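Home | Open positions | Sessions | Locations | Contact

Table setting and serving assistant, part-time (Cellevdale test kitchen)

Donthorpe operates a test kitchen and serving room in Cellevdale where fruit, dried snacks and baked goods are set out, stored and assessed under ordinary household conditions. We are filling one part-time position in the serving room. The work starts in June and runs through the end of the fruit storage series.

The position reports to Corina Bucur, serving room supervisor. Shift length is 7 hours with a paid meal break. One Sunday shift per month is required. Remaining shifts are assigned by rota and posted two weeks in advance.

Duties

- Receive fruit from the cold store, sort by size and skin condition, and log rejects on the intake sheet.
- Line serving bowls with fresh paper and fill them to the level stated on the work order.
- Fill, close and label dry goods jars. Rotate stock so that the oldest jar is used first.
- Wipe and dry tabletops between setups. Use the pH-neutral cleaner only; abrasive pads are not permitted on glossy surfaces.
- Return bowls, jars and small appliances to their marked shelf positions at the end of the shift.

Whole fruit is served in round bowls. The paper liner is crumpled by hand before it goes in and is left standing above the rim. Larger fruit goes in last. Stems may face any direction. Fruit with broken skin is removed and recorded under code 9, and the liner is replaced.

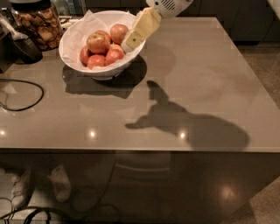
Apples in a paper-lined bowl, serving room table.

Tables are kept clear toward the near edge so that plates can be put down and picked up. Jars stand behind the bowls. Work orders specify the distance between items only where a session requires it; in all other cases the assistant uses judgment and keeps the layout stable for the full session.

Requirements

- Able to stand for most of a shift and lift crates of up to 12 kg.
- Legible handwriting. Intake sheets are kept on paper and scanned weekly.
- Valid food handler card, or willingness to obtain one before the first shift.
- No fragrance, hand cream or nail polish during shifts.

Experience in catering, grocery produce or hotel breakfast service is useful but is not a condition of hiring. Training takes two shifts and is paid at the full rate. The serving room handled nearly 2,000 bowl setups in the last series, and applicants should expect repetitive work at a steady pace.

How to apply

Send a one-page resume and a short note stating which days you are available to Chie Minami, staffing, at the Cellevdale office. Paper applications may be left at the front desk. Applicants selected for interview will be asked to complete a short sorting and bowl-filling exercise on site. References are requested after the interview.

Related openings
Cold store clerk, Vorkach
Dishroom attendant, evenings, Cellevdale
Produce buyer, Okabe
Tasting panel members, dried fruit series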